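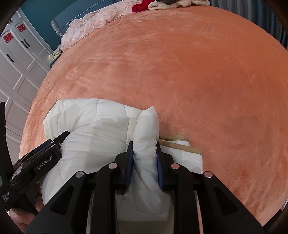

Mestetti makes tempeh in Dimthorpe, and has done for 12 years. We started at home, with one large pan and a bag of dried soya beans. Tempeh needs to be kept at a steady warmth for a day or more while the culture grows through the beans, and we had no incubator, so the trays went to bed. An orange plush blanket with a white quilted garment bunched up on it is still all the equipment we would suggest to someone making a first batch in a cool house. It won't give the same result every time, and our early batches were uneven, but plenty were good enough to eat and a few were good enough to sell.

We took a stall at Ludden market that autumn and sold out of plain tempeh most weeks. Many customers had never tried it, so we fried slices on a small stove and handed them out with a bit of salt. We still do this. The stall is there every month except January, from 9am until we run out.

Our kitchen

We now work from a unit of 2,000 square feet on the edge of Dimthorpe. It has a soaking room, a cooking area, two incubation rooms and a cold store. The beans are soaked overnight, split, hulled, cooked and cooled before the culture is mixed in. They are then packed by hand into trays and left to set. The whole process takes three days from dry bean to finished block, and we have not found a way of speeding it up that we like the taste of.

In a normal week we make more than 2,000 blocks. Most go to farm shops, wholefood shops and school kitchens within an hour's drive. The rest are sold at the market or from the door of the unit.

What we make

Plain soya tempeh is still most of our work. We also make a chickpea version, which is softer and a little sweeter, and a black bean one in winter.

Lai is our ready-to-cook range, started after shops kept asking for something that could go straight in the pan. It comes in three flavours – ginger, smoked chilli, and garlic with lemon. The marinades are made in our own kitchen. Ginger sells best by a long way.

All our tempeh is sold fresh and should be kept in the fridge. It freezes well. Grey or black spots on the surface are normal and come from the culture. If a block smells strongly of ammonia, please don't eat it, and let us know the batch number on the label.

Visits and classes

We run a tempeh class at the unit in March, June and October, with space for 20 people. You will go home with a tray to incubate yourself, a packet of starter and a printed sheet of instructions. Children over ten are welcome with an adult.

The door at the unit is open for sales from 10am to 2pm. Please bring a cool bag if you have far to travel. Parking is at the back, past the tyre place.

Shops and caterers who would like a price list or samples can ask through the contact page. Orders received by noon are usually packed the next morning.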